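Zuleica Portela bakes six mornings a week, and she will talk about rye until your coffee goes cold. I meant to stay for an hour and left after lunch, with flour on both sleeves and a jar of her starter in my bag.

She grew up in a house where bread came sliced. "My mother bought the softest loaf in the store and I loved it," she says. "I still do! I'm not a snob. But then I spent a March in Norkness, and a neighbor handed me a slice of something almost black and sour, with butter on it, and I ate four more standing in her doorway."

The loaf she makes now is a descendant of that one. The dough sits overnight, goes into the oven before dawn and then (this is the hard part) has to be left alone for a full day before anyone cuts it. Portela is strict about that. She is much easier on toasting, and thinks dense rye only gets going on its second trip through the heat, when the crust turns nutty and the middle stays a little chewy.
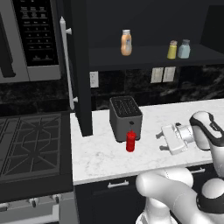

Kai-wen Wan would skip the toasting altogether and eat rye the day it is cut, thick, with nothing but salted butter, on the grounds that a good sour crumb loses half its smell once it is browned. Portela has heard this many times and laughs out loud when I bring it up. "We've been having that fight for years. Come by on the third day and then tell me you don't want toast."

Her first batches were terrible, she says, flat as roof tiles and gummy all the way through. She kept a notebook of them, 83 failed loaves in all, each with a line or two in pencil. Number 60 just says "why." What finally helped was more water than seemed sane, and a cooler corner for the starter.

These days she sells out most mornings and teaches a small class in the evenings. People arrive scared of the starter, which she finds very funny. "It's flour and water. It wants to live. Forget it for a week, feed it, say sorry, and it comes right back."
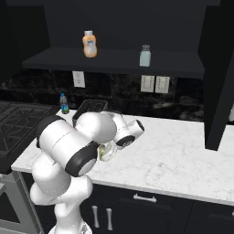 A kitchen with a marble countertop.

I ask what she would bake if she had a whole week with no orders to fill. She doesn't even pause: caraway rolls, the small knotted kind, and a potato bread she has never gotten quite right. "It keeps collapsing on one side," she says, already reaching for a pencil.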